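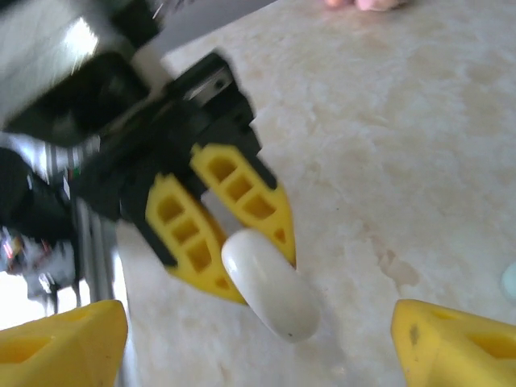
Thoa Ngô told us, very early in her first interview, that a mark on a kitchen counter only starts to bother her when company is coming, and that the rest of the year she would rather have the counter and the mark than go without either. We came back to her remark many times while writing this section, and several of the other households said something close to it in their own words.

4.2 Living with marks on pale surfaces

When people choose a counter they tend to think of it as it looks on the day it goes in. Our interest was in the long stretch after that, when lemons have been cut on it and coffee has been set down in a hurry, and when the owners have had to settle, often without ever talking it over, what kind of surface they are willing to live with. Sixteen households kept kitchen diaries for us over 10 weeks beginning in April, and between them they wrote 139 entries that mention the counter in some way. We are very grateful for them. Many are only a line long ("wiped down, still there"), but a few run to a page and wander off into family history, and we would not have wanted them shorter.

Pale, patterned surfaces came up far more often in the talk than dark ones did. Figure 1 gives an idea of the difficulty. The marble pattern is cream and beige, with soft white veins and pale tan patches, and there are faint brownish smudges on it as well as a darker, irregular stain. In a pattern of this sort the eye has to work out what belongs to the design and what came later, and our participants described doing just that, bending down, tilting the head, running a thumb over the place. One woman wrote that she had scrubbed at a tan patch for most of an evening before she found its twin at the other end of the kitchen. She put a little drawing of the two beside the entry, which we enjoyed very much.

The people in our study used the word "stain" quite loosely, and we have kept their usage in the quotations. Strictly speaking, a stain is color that has gone into a porous surface, while an etch is a dull spot left where something acidic has touched a stone such as true marble. Printed and molded surfaces with a marble look behave differently again, depending on what they are made of. Few of the diary keepers drew these lines, and two of them did not know what their counters were made of, having moved in with the kitchen already there. This matters for the advice they had been given. A poultice left overnight may draw an oily mark out of stone and do nothing at all for an etch, and vinegar, which is the first thing many of us were taught to reach for, can make real marble look worse.

We had expected that cleaning would take up most of the entries. It did take up a good many, but the writing that stayed with us had to do with placing things. Fruit bowls, cutting boards, a folded towel and, in the Huỳnh household, a heavy rice cooker all ended up standing on top of a mark, and over the weeks they became hard to move for other reasons, so that the kitchen slowly arranged itself around one bad spot. Mrs. Huỳnh laughed when we pointed this out to her and said the cooker had lived there so long that she reached for it in the dark.

There was also the matter of blame, which we will take up more fully in Section 5. Marks in shared kitchens nearly always had an author, at least in the telling. A ring belonged to a brother-in-law, a yellow blotch to the year somebody took up making curry paste. In kitchens where one person lived alone the entries were gentler and a bit vaguer, and the mark was more likely to be tied to a season or a meal than to a fault. We do not want to make too much of this, given how few such households we had, but it fits well with what Ngô said about company. She wrote to us once more after the diaries had been collected, to say that her guests had come and gone and that she had forgotten to cover the spot.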